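Herncombe Workshop Support
Ticket: Twin sorting bins, coating wear and movement on bench
Opened by: Dayana Castaño
Assigned to: Gilberto Nina
Priority: Low
Status: Waiting for parts

Dayana Castaño, August 20, 2021
The coating is coming off the grey metal bins on the Turnthorpe bench. The worst of it is on the sloping panel between the two compartments. The bins also slide when someone leans on the table. Can we get them recoated, or do we need new ones?

Gilberto Nina
Are they screwed down or just standing there? And is the metal bent anywhere?

Dayana Castaño
Not screwed. I can't find a bend. The feet pads went missing when we moved from the Bloxham room.

Gilberto Nina
Try a spring clamp at each upper corner for now. Check that the handles don't get in the way when you reach in. Please don't drill the tabletop.

Dayana Castaño
Clamps are on, 2 of the orange ones from the drawer. Pushed hard from the front and the bins stayed put. The coating is the same as before. I wiped the floor of the front one with washing-up liquid and the big dark stain didn't shift.

Brayan Tello
I tried the Terkier cleaner on it as well, left it 95 minutes, no change. I'd stop scrubbing, it only takes more of the finish off.

Gilberto Nina
Agreed. I'll put in a quote request.

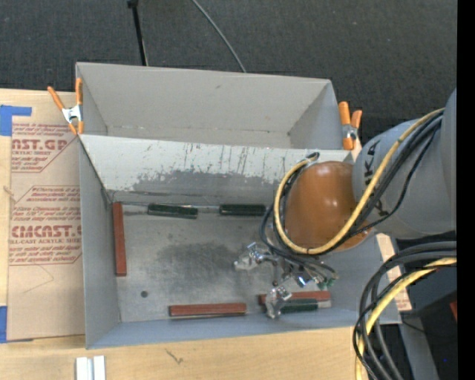
Attachment 1: both bins with clamps fitted, worn patch on the panel between them

Gilberto Nina
Thanks. The lower part of that panel is past touching up. There is also a small dark hole or mark in the front bin, lower left. Does it go right through?

Dayana Castaño
Checked from underneath with a torch, no light comes through. The green-handled tools and the reddish-brown bars can still be kept in there.

Gilberto Nina
Quote requested for recoating both, and for rubber feet. Recoating takes some 500 minutes in the oven queue, so you will be without them for a day. Leave the clamps on until the feet arrive.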